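Brunner opens its doors to the public in July, when it is hottest, and asks visitors to wear closed shoes and long pants. I read this on the confirmation email in the parking lot, in shorts. A gas station on the edge of Stokon sells painter's pants in two sizes, neither of them mine, and that is how I came to spend four hours touring a maker of household canisters dressed as a man who had come to do the ceilings.

If you don't know Stokon, it sits where the river bends, and the town has made as much of the bend as anyone could. There's a Bend Diner, a Bend Motel, and a chiropractor whose sign I'd rather not repeat. The train no longer stops. The bus from Gotlow does, at a shelter across the road from the factory gate, but the last one back leaves at 5 and the tour ends at 5, so most people drive. I drove.

You check in at a folding table under a tent and get a lanyard, a pair of foam earplugs, and a coupon for a hot dog. The lanyards come in two colors. Green means you've booked the full tour and yellow means you've booked the shop. I had green. The yellow people, I noticed, were already eating.

Groups go in 15 at a time. Mine was held up by a discussion over whether a baby counts, and the ruling was that a baby in a carrier doesn't and a baby in a stroller does. The stroller was folded and left by the tent. Then we were walked past the loading dock and told to keep our hands inside the yellow lines, an instruction I've only ever heard before on log flumes.

The press shop

First stop is the press shop, and it's the best one, so it's a shame they do it first. Flat steel goes in at one end and comes out as lids. The presses are painted the green of old school lockers, and each time one comes down you feel it in your back teeth, earplugs or no. Our guide had a headset microphone that worked perfectly until the presses started. From then on we got the tour in mime. I believe we were told that the oldest press came secondhand from a company that made hubcaps. It's possible we were told it once killed a horse.

I could have watched lids for an hour. There is a moment when the sheet is still a sheet and then there's a thump and it has a rim, and my brain never quite caught the part in between. A boy of maybe seven next to me was laughing out loud each time. His father was looking at his phone. I stood with the boy.

The scrap gets baled and sold. The bales sit outside by the fence and look like something a museum would rope off and put a card next to. One of the green lanyards asked if you could buy one, and the guide, who could be heard again out there, said people ask that every year and the answer is no, and that they weigh as much as a small car.

The coating line

After the presses you go upstairs to a walkway over the coating line, where bodies and lids hang from hooks and travel through a booth and then an oven. You see them go in gray and you see them come out a color. The walkway is directly over the exit from the oven. I'd like to compliment whoever wrote the rule about long pants.

This was where we were given the history. Brunner began with milk pails, went into flour bins when the milk business found other arrangements, and for a long stretch made almost nothing except bread boxes. Then everyone started keeping bread in the refrigerator, which the guide described as a crime. There was a warmth in the way that was said that I haven't met with in corporate speech before. Several people nodded. A woman at the back said she kept hers in the freezer and was not looked at for the rest of the walkway.

Colors are a sore point. The company did six or seven shades in its good years and then let them drop away until there was white, and a second white. Customers wrote letters. Cream came back a while ago and has outsold both whites since. Orange came back next, after what I gather was a long internal war, and you can tell who was on which side by how they say the word. The guide was pro-orange. The man at the oven controls, asked over the railing, held his hand out flat and tipped it from side to side.

On the way down there's a corridor with the old catalogs in glass cases. Go slowly here if you go. The catalog writers of the time had a horror of leaving anything unsaid, and the page on the flour bin runs through weevils, damp, mice, and "the curiosity of children," in that order. There is a canister for string. There's another, nearly identical, for shorter string. A family in one illustration is gathered around a bread box with the expressions of people hearing a will read.

The cases are also where the tour jams up. Our group ran into the back of the group in front, and for a while there were 30 of us in a corridor built for the width of a cart, all pretending to be interested in string.

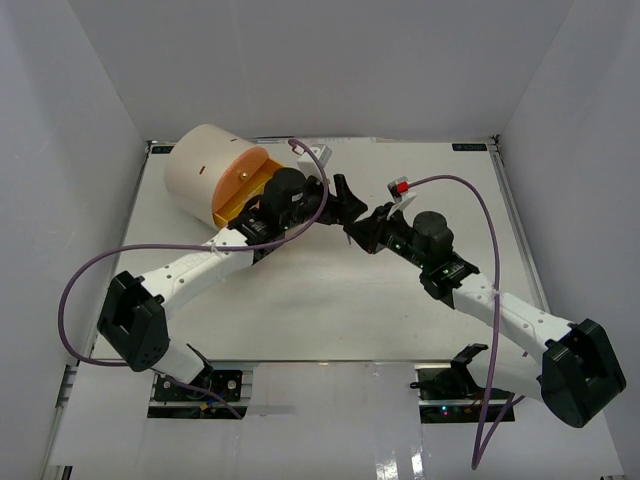
Cream and orange, lying on its side on a white tabletop.

Lunch was the hot dog. I've no complaint about it except that the coupon said "with fixings" and the fixings had gone to the yellow lanyards. I ate on the grass with my back against the fence, beside the bales, and got talked to by a couple who were on their fourth open day and had views. They felt the tour had been better when you were allowed to touch a lid. They had driven in from the far side of Gotlow, leaving before six, and they had a cooler with them containing a complete lunch, in Brunner canisters, which they ate in front of me at a steady pace.

They also told me about Joltent, on the other side of town, which makes closures: the latches, hinges and catches that go on other people's products. Joltent doesn't have an open day. It has an open window, according to them, meaning that if you stand on the sidewalk by the side entrance in warm weather you can see straight in to the bench where they test how often a latch will shut before it gives up. I went by there afterward. The window was closed. I looked at it for as long as seemed decent for a man in painter's pants and went on.

The afternoon half

The second half of the tour is packing, the warehouse, and a talk. Packing is where you find out that the cardboard costs more thought than the can. There's a woman who can fold a carton, drop in the liner, and have it taped before you've worked out which way up it is, and when our group applauded she looked appalled. The warehouse is a warehouse. It's cool, and I was grateful to it.

The talk was in the canteen, with slides, and concerned the lid. I expected to sleep through it. I was wrong about that, though the man on my left managed. The problem with a lid is that people want it to come off easily and also never to come off, and those people are the same people, often on the same day. Too tight and older customers send it back. Too loose and it's the ants. They've moved the rim in and out over the years by amounts you couldn't see if you held the two versions next to each other, which we were then invited to do, and I couldn't. Knobs are worse. Everybody has an opinion about a knob. One season they changed the screw that holds it and got more mail than when they dropped all the colors.

In the questions at the end somebody asked if the canisters were dishwasher safe. The speaker said yes. Somebody else asked if they were really dishwasher safe. The speaker said to wash them by hand.

The shop

You leave through the shop, naturally. Seconds are on the left and firsts are on the right, and the whole crowd leans left like passengers on a ferry. The seconds have a dot of red paint underneath, and people hold them up to the light trying to find out what's wrong with them. Mostly you can't. I found one with a dimple near the seam and grew fond of it and put it back, then went around again and it was gone, and I've thought about it since more than I would like.

I bought a flour bin, cream, with the dot. I don't bake. There was a line for the register that went back past the catalogs, and by the time I reached the front it seemed unreasonable to have stood there for anything smaller.

Some practical matters, for anyone thinking of going. Book the full tour, but get to the hot dogs before your group is called. Parking is free in the field behind the factory and the field is a field, so if it has rained, use the street. The restrooms are past the canteen, and the ones by the tent are for staff in spite of the sign. Photos are fine everywhere except on the coating line. Closed shoes, long pants. They do check.

The gas station doesn't take returns on the pants.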